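Review: the Drolteo hand-guided teaching kit

The Drolteo kit allows an operator to show a two-armed robot a task by hand. Two light leader arms are clamped to a bench, the operator moves them, and the working arms follow while the session is recorded. Our workshop purchased one set in September for use with household handling tasks, chiefly the sorting of cutlery.

Installation took 7 hours, including the time spent on cabling. The printed guide is clear on mounting and rather thin on calibration; the order of steps in its second chapter does not match the order in the software. Ladi Ezeani, who supervises our operators, has since written a single sheet that new staff are asked to follow instead.

The leader arms are well balanced and can be used for a full morning without undue strain. Fine work is more demanding. Passing a piece of cutlery from one gripper to the other requires both hands to be steady at once, and the kit gives no sense of touch. Operators must judge the grip by eye — a skill that six of our staff acquired at very different speeds.

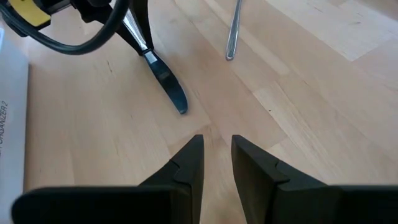
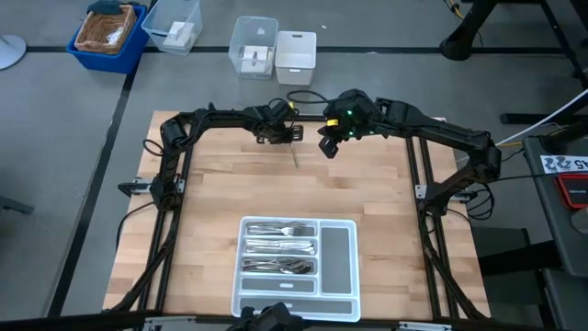 Cutlery work on the wooden bench, from the wrist and from the fixed position.

Recording is the strongest part of the product. We have stored 2,672 demonstrations to date and have lost none to software faults. Playback is prompt, and poor attempts may be marked and removed without leaving the main window. The trigger springs are less satisfactory. Two became slack before we had reached 2,000 recordings, and replacements had to be ordered through Natum, the distributor.

The kit is recommended for teams with a permanent bench and regular operators. Those who must pack their equipment away each evening should allow for repeated calibration. Spare springs should be ordered with the kit.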